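Call for Contributors: The Undari Weekly, Political Humor and Commentary
30/10/2021
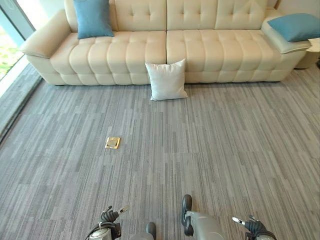 Undari Editorial Desk, Opinion and Satire Section

We are looking for writers and one cartoonist to join the Undari Weekly from February. The Weekly is a reader-funded newsletter and blog covering state and local politics, with a good share of jokes. It goes out every Friday morning and stays free to read on the site.

What we need

Two regular columnists. Each files one piece a week, up to 850 words. One column will follow the state legislature, mainly the budget hearings and the redistricting fight. The other will cover city and county government in Movstead and the towns north of it. You do not have to live there, but you do have to watch the meetings, and some of them run past midnight.

One cartoonist. One finished drawing a week, black and white or color, due Wednesday noon. We will send you the column drafts on Monday night so you can work from them or ignore them.

Occasional contributors. We take short items all year: a mailer that turned up at your house, a yard sign with a spelling mistake, a letter you got back from your representative. These can be two lines long.

What we are looking for

You should be able to write a clear sentence and check a fact before you joke about it. We link to the source for every claim about a vote, a donation or a quote, and you will be asked for your links when you file. If you can't find the source, the item gets cut.

We have a point of view and do not hide it. Most of our readers lean left and so do most of our writers, but we have made fun of both parties and expect to again. We don't run pieces about a politician's looks, health or children. We don't run pieces by anyone who is on a campaign payroll. If you worked for a campaign, an officeholder or a PAC in the last two years, tell us when you apply and we will talk about it.

Prior publication is not required. One of our current columnists started by leaving long comments under other people's posts.

Pay

Columnists get $105 per column. The cartoonist gets $85 per drawing. Short items are unpaid, with a credit under whatever name you choose. We pay on the last business day of the month by check or bank transfer. You keep the rights to your work. We ask for first publication and for permission to keep the piece in the archive.

Regular contributors may use a pen name on the site, but we need your real name for payment and tax forms.

How it works week to week

There is a phone call on Monday evening to divide up the topics. It lasts half an hour, and missing it now and then is fine. Columns are due Wednesday at 6 p.m. You get edits back on Thursday morning and we would like them returned by 3. Everyone is remote. If you are near Movstead you can use the desk on the second floor of the Pinareck building on Thursdays. The street door is locked after five, so call up first.

Comments on the site are moderated by the section editor. Columnists are welcome to answer readers but do not have to.

How to apply

Send the following by email to Taner Akbulut, section editor, at the address on the contact page:

- A few lines on who you are and which spot you want.
- One sample column on any political subject from the past month, no longer than 850 words, with links to sources. Cartoonists, send three drawings instead.
- Any campaign or government work you have done.

Put "Columnist," "Cartoonist" or "Short items" in the subject line. Please paste columns into the body of the email. We don't open document attachments from people we haven't met. Drawings can be attached as JPEG or PDF.

There is no closing date for short items. For the three regular spots we will read what we have at the end of November, and everyone who applies will get an answer either way. Samples will not be published without your agreement.

14 comments
Share 37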